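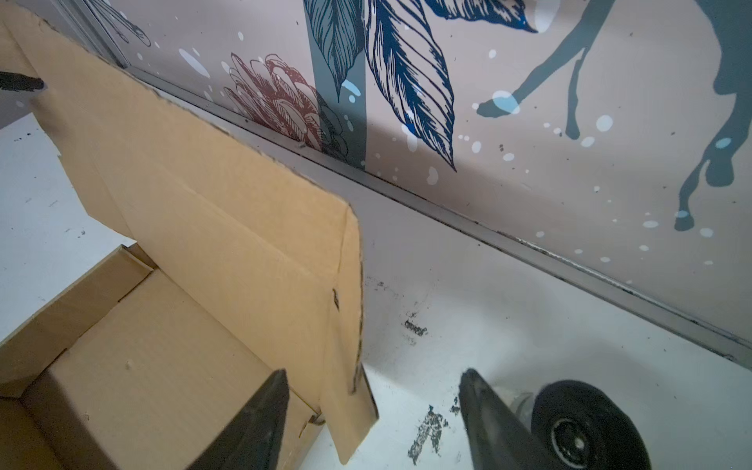
Purchasing came back this morning asking whether we could get by with one spare set of fingers per arm and put the difference toward the second wrist camera. My answer is no, and I'm writing the numbers down so I don't have to work them out again.

October 3, 2022

Equipment plan, second arm

Quotes in hand:
Farkeck, arm-side gripper with controller, 3295. Good until the end of the month. Price is the same as in September but the cable is now a separate line, 75 each, and we need two.
Niteck, wrist camera and bracket, 1420. Lens cover included. They won't say what a replacement cover costs until we have an account.
Wundley, rolling base. No quote yet, asked twice.

Fingers. The tapered dark ones are fine for cardboard. Open flaps are most of what we're asking them to handle, and a flap edge is thin enough that a worn tip slides along it. We went through one set on the first arm before the summer was over. With one spare we stop work whenever the spare goes on and the order is late. Two spares per arm, then. Farkeck sells them in pairs only, so order by pair and check that the part number on the invoice matches the long version. Last time it was the short.

Cartons. I had these down as free because we reuse whatever shipping sends over. Corners go soft, edges tear and get notched, and then we're comparing runs on boxes that don't fold the same way. Put 900 in the plan for new single-wall cartons in one size. Keep the beat-up ones too, in a separate stack, marked. We want both kinds in the tests but not mixed by accident.

Floor and wheels. White floor shows every scuff, and grime sits along the joint at the baseboard. Not a purchase, except that the Wundley base comes with a choice of casters and I'd like the non-marking ones if the price is close. Ask about locking. Also ask for the bolt pattern before we commit, the adapter plate from the Pastor cart may fit and that would save having one cut.

Camera. Second one can wait if it has to. One per arm is enough to see the flap and the floor next to it. I'd take finger sets and cartons over a spare camera this time.

To do
Call Wundley again, get casters priced separately
Farkeck: confirm two cables, long fingers
Open Niteck account
Measure Pastor plate, holes are not where the drawing says

Leave the shelf unit out of this round.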